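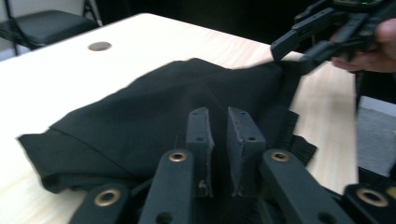

## 4. Good practice at the folding table

Welcome to the part of the guide that people tend to come back to, usually with a garment in one hand and a question in the other. Everything in this section applies to paired work with the Corent hand-held grippers -- one in each hand, one piece of clothing on the table.

### 4.1 Before you pick anything up

1. Clear the tabletop of everything except the garment you'll be working on. Spare clothes go back on the Hellura shelf until their turn comes.
2. Look over the finger pads on both grippers. Scuffing along the lower edge is normal wear and you can carry on, but a pad that wobbles when you nudge it should go to Fumiko Hayashi for tightening.
3. Keep the floor cables behind you or off to the side, well away from where you'll be standing.
4. Lay the garment down any way you like. It doesn't need to be neat! Session sheet 114 asks for a fresh starting heap each time, so please don't smooth it out first.

> **Note:** Dark clothes on a pale table are easy to find but hard to read, and a seam can look a lot like a fold. Take a moment to work out which edge you have before you close the jaws.

### 4.2 Handling the garment

1. Hold each gripper with a full, comfortable grip and let your wrists stay loose.
2. Pinch a narrow part, such as a sleeve, near its end. Bring the other gripper to the same part lower down, so that the fabric is held at two points.

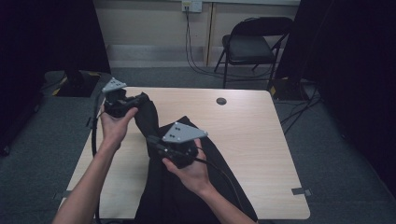

3. Move both hands at an easy, even pace. If you feel the cloth pulling tight, open one gripper and take a new hold.
4. Let extra fabric rest on the table. Some of it may hang over the near edge, and that's fine as long as it stays clear of your feet.

> **Caution:** Never put bare fingers between the jaws to free a snagged hem. Open the gripper fully, set it down, and then work the cloth loose by hand.

### 4.3 Approaching a heap

Ya-wen Yau wrote this rule for the first Stoica edition, and we've kept it nearly word for word: come in with the jaws open, aim for a raised fold, and close slowly enough that you could still change your mind.

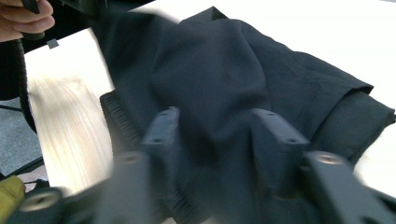 *Open gripper in front of a mound of navy cloth, with a layered fold to the right.*

Stop after 40 minutes and rest your hands, even if you feel you could happily keep going. Write the stopping time on the sheet before you sit down.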